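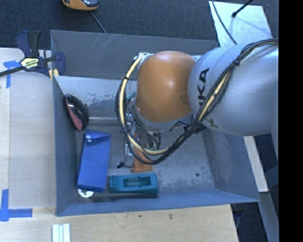
Switching the Household to Paper Records

Feb 10, 2023

In January this household completed the transfer of its bills, warranties and tax papers from a computer folder back to paper. The decision was made after a review of how the digital files were being used. Most of them had been scanned once and never opened again, and those that were needed could seldom be found under the names they had been given.

The review covered 200 documents. Of these, 105 were judged worth keeping. The remainder consisted of duplicate statements, expired policies and instruction booklets for appliances that left the house years ago. Duplicates were the largest group by a wide margin, as the bank and the electric company both send the same notice by two routes.

Materials

Three suppliers were considered for the filing boxes. The Varker box is sturdy but slightly too narrow for a legal-size folder, and papers placed in it curl at the corners. The Mestley box accepts all sizes, has a label holder on the short side, and was chosen for that reason. Folders came from Liu, whose plain manila stock is heavier than most and takes pencil well. A Vanditz label printer was borrowed for an afternoon and returned. Handwriting is sufficient for a home of this size.

Arrangement

Papers are held in 2 boxes. The first contains anything that may be needed within the year: insurance, car registration, medical bills and the current tax folder. The second contains records that are kept for longer periods -- the deed, past returns, and receipts for work done on the roof and the furnace.

Folders are arranged by subject and then by date, with the newest sheet in front. Alphabetical order was tried first and abandoned. The water bill was filed under the name of the utility by one person and under W by another, and both were certain of being correct.

Incoming mail is placed in a tray by the front door and filed on the last evening of the month. The first such session took 30 minutes, including the time spent looking for the stapler.

Outstanding Matters

Photographs and letters have not been addressed. They are presently in a suitcase under the guest bed and will require a separate policy. The matter of a fireproof box also remains open, as the models examined so far are either too small for a folder or too heavy for the closet shelf.

Recent Posts
A Review of Kitchen Timers
Notes on Repainting the Back Hallway
Winter Procedures for the Garden Hose
On Keeping a Grocery Ledger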